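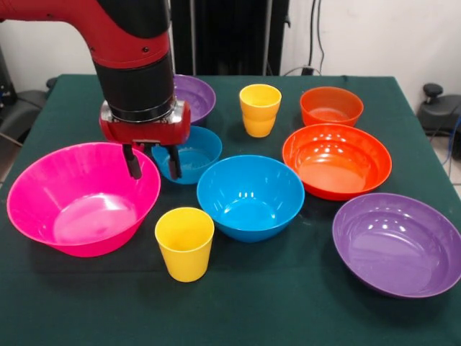

Chapter 8
Bowls and Cups: Sorting, Nesting and Storing

8.1 Scope

Open vessels take up more shelf space than any other group of tableware, as most of their volume is air. This chapter deals with bowls and cups of mixed size and colour, and with the order in which they are cleared from a table and put away. Flat ware was covered in the previous chapter.

8.2 Terms

The rim is the upper edge of the vessel. The flare is the outward slope of the wall towards the rim. Two bowls nest when the smaller sits inside the larger without the walls binding. A steep wall nests badly — the upper bowl jams or stands proud — while a wide flare nests well but needs a broader shelf.

Capacity is measured to the brim. A bowl of 520 ml and one of 338 ml will usually nest if both have the same flare. Rim diameter alone is a poor guide.

8.3 Sorting by size and by colour

Colour is quick to read but says nothing about fit. Melnychuk's method, used in the exercises, sorts by rim diameter first and by colour only within a size group. Cups are kept apart from bowls throughout.

Before starting Exercise 8.1, draw up a table with columns for colour, rim diameter, height and wall shape.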